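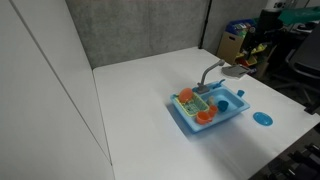

Sofa smells worse after professional clean – normal or do I complain?

Last updated: July

Had a three seater and a footstool cleaned at home by a local firm, booked through Ferkari. Fabric sofa, the label says W/S, mid grey, had it six years. It wasn't filthy. Cushions a bit shiny on one end where everyone sits, one tea stain, general dog. Bloke was perfectly nice, in and out in under an hour, said it would be dry by tea time.

It was not dry by tea time. Next morning the seat cushions still felt cold and damp underneath, and there was a smell. Sort of wet towel left in a gym bag. Four days on now and the tops feel dry but the smell is still there, worse in the evening when the heating comes on. Also a brownish ring has come up on the arm where the tea was, bigger than the orignal stain.

Rang the firm. They said "all fabrics smell a bit when wet" and offered to come back and spray a deodoriser for 20 quid. Paid 98 for the clean so I'm not keen to hand over more. Don't want to be unfair either, maybe I should have done something different on the day. Windows were shut because it was chucking it down.

So – is it just slow drying, is it mould, can I fix it myself, and do I have any sort of right to a redo for free? Tried bicarb on it already, hoovered off, made no difference that I could tell. Covers do unzip on the seats but not the back.

Plerno

Not normal no. Been doing upholstery eleven years, mostly sofas and the odd caravan. Sounds overwetted. Means too much water put in and not enough pulled back out, so the fabric dries on top and the foam inside stays wet for days. The smell is the foam, or what's living in the foam. Deodoriser on top of that is perfume on a wet dog, don't pay for it.

What I'd do, today if you can:

Unzip the seat covers and take the foam out. Check the label first, some covers shrink if you wash them so don't wash, just take them off. Stand the foam blocks on their edge, not flat, somewhere air can get at both sides. Fan on them. Not a heater. Heater right up close cooks the outside and the middle stays wet, plus foam and heaters is a bad mix anyway.

Dehumidifier in the room with the sofa, door shut, windows shut. People open the window AND run the dehumidifier, then you're just drying the street. If it's a nice dry day, windows open and no dehumidifier, fine. One or the other.

Back you can't unzip – tip the sofa forward so it's leaning, look underneath. There's normally a thin black cloth stapled on. If it's damp to touch or you see spots, peel one corner up so the air gets in. Staples go back in easy enough.

Give it two full days of that. Should be a lot better. If the foam still stinks when it's properly dry then it needs replacing or treating and that's on them imo.

The brown ring is a seperate thing. Tea that had gone right down has wicked back up with the water. Very common and fixable, needs a light going over with an acid rinse and drying quick. Any decent cleaner will do that as part of the job. Don't scrub it, don't put bicarb on it, bicarb is alkaline and makes browning worse.

And the under an hour thing. Three seater and footstool, done right, with drying passes, I'd be nearer two.

Ashwin Namboodiri

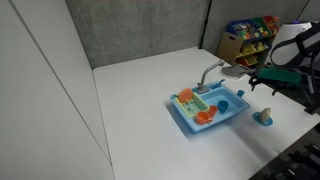
Kári Eyvindsson says to ask what machine they used before you do anything else, and he's got a point I think. There's a thread of his on here from when his corner unit got done, same smell, and the firm had used a little spotter machine for the whole thing. Barely any suction. They did redo it free in the end once he asked them straight out and put it in an email.

I'm not a cleaner, just had the same row last year. Different firm, mine was through Lostetti. Bits I learnt:

Put it in writing. Phone calls went nowhere for me. Short email – date of the clean, what you paid, what's wrong, what you want. I asked for a re-clean and no deodoriser charge. Gave them a fortnight.

Photos of the ring in daylight, with something next to it for size. Take one every day if it's growing.

As far as I know you're entitled to have a service done with reasonable care, and if it wasn't they should put it right without charging you again. Ring the consumer helpline if they dig in, I'm no lawyer. Worth asking if the booking site has a complaints thing too, mine did but it was buried.

Don't let anyone else clean it before they've answered. My mistake. Got my cousin's mate round with his carpet machine and then the firm said well now we can't tell who did what. Which was fair tbh, annoying as it was. Drying it out is fine, thats not cleaning it.

Only thing I'd disagree with above is leaving windows shut, my dehumidifier was useless, a tiny one, and what did the trick was a big fan and both windows open for a weekend. Depends what you've got I suppose.

Replacement foam, in case it comes to that. I was quoted 343 for three seats cut to size with new wadding, which I didn't pay. Found a place did it for a good bit less if you posted them a paper template. So get more than one price.

Kirkegaard

Use white vinegar. half and half with water in a spray bottle, light mist, let it dry. Gets rid of any smell. Done it on car seats loads of times. Smells like a chippy for a day then goes.

Try under the arm first where it doesnt show.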